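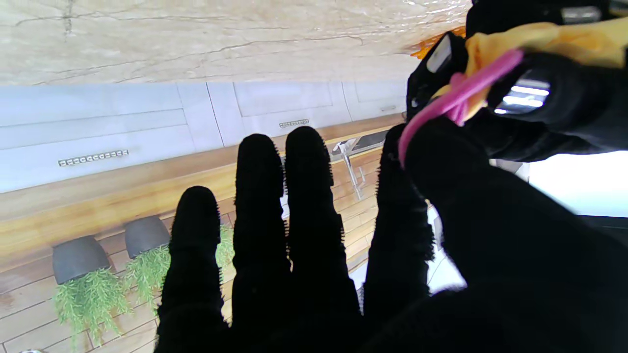
Marble and wood surfaces, with cabinets and dark grey plant pots behind.

Lastico Stone Sealer, 1000 ml: review
By Romana Krajčí
August 31, 2019

Lastico is a water-based penetrating sealer for marble, limestone and travertine. It is sold as a single 1000 ml bottle with a printed sheet and no applicator. I bought it to replace Vindlow, a solvent product I had used for several years and stopped using on account of the smell.

Application

The stone has to be clean and dry. I washed it with a neutral soap and left it overnight. The sheet calls for a thin, even coat, a short dwell, and removal of all surplus before it hazes. Two coats are specified for polished marble. I used 200 ml in total, with the second coat taking visibly less than the first. The liquid is thin and runs toward any low point, so vertical edges should be done first with a nearly dry pad.

Full cure is given as 8 hours. I kept the surface out of use for that period and had no tackiness afterward. There was a faint odor during the first coat only.

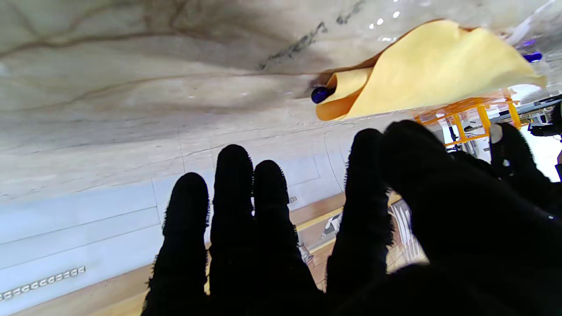

Fuzzy black glove against marble.

Water and oil tests

A teaspoon of water left on a treated test tile stood as a bead and wiped off without a dark ring. On an untreated tile from the same box, the same amount soaked in and left a shadow that took until the next morning to fade. Olive oil gave a similar result, although the treated tile showed a slight mark at one corner where I had probably wiped too early.

Acid is a separate matter. Lemon juice etched both tiles. No penetrating sealer prevents this, and the Lastico sheet says so in small type on the reverse. Anyone who mainly wants protection from wine and citrus should look at a film coating or a different stone.

Removing haze

Surplus that has dried can be lifted by wetting the spot with fresh sealer and buffing at once. Microfiber works better than paper towel, which sheds and sticks. A second, clean cloth is needed for the final pass.

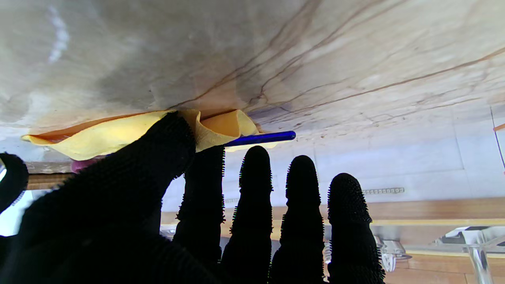 Compared with Vindlow and Wasico

Vindlow beads water more strongly in the first weeks but needs open windows. Wasico comes as a spray, is easier on small areas, and wears off faster near a sink. Lastico sits between them. I will repeat the water test in November and reseal if the tile darkens.

Verdict

Recommended for polished marble in regular kitchen use. The missing applicator is a minor fault. The cap leaks if the bottle is stored on its side.

Contact | Copyright 2019 Matoušek Home Reviews | Back to top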